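Folding jerseys, second attempt

The shirt board method works well for cotton tees and badly for basketball jerseys. A jersey has no sleeves to fold against, the armholes are deep, and knit fabric slides on itself as soon as you let go of it. I had 19 of them to get into one drawer, so I spent an evening in February comparing ways of doing it.

The drawer is from a Hapeta unit, 53 cm wide inside. Flat stacking gave me two columns and a pile that fell over every time I pulled one from the bottom. Filing them upright fits more and keeps the numbers readable, provided every shirt ends up the same height.
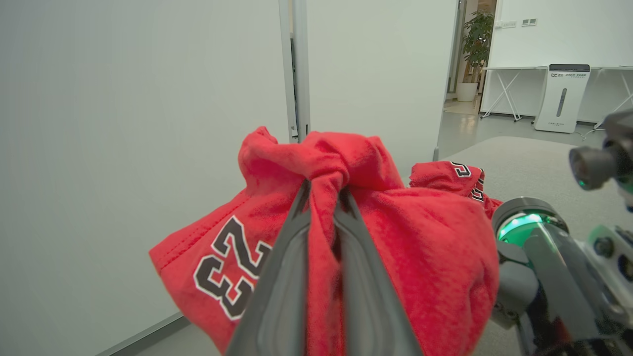 Red 23, bunched at the top before folding.

My current sequence starts by holding the jersey up by the fabric near the top and letting the rest hang. Lay it face down, hem toward you. Fold each side in by a third, keeping the side seams parallel. Bring the hem up to the base of the armholes, then fold in half again. The straps go inside the last fold, otherwise they work loose.

Stiff printed numbers need one change. If a crease runs through the print it tends to stay there, so I move the side folds outward until they clear the digits. The packet comes out slightly wider, and I put those shirts at the back of the drawer.

Jérémie Gilbert suggested rolling instead. I tried it with 5 shirts. Rolls take up more depth and open by themselves unless they are packed tight - fine for a gym bag, less so for a half-full drawer.

For dividers I cut down a Collico box, 300 mm long, and set it on edge. The Zatadeck inserts are neater but too tall for this drawer by roughly a finger's width. Shorts are still in a bag on the shelf.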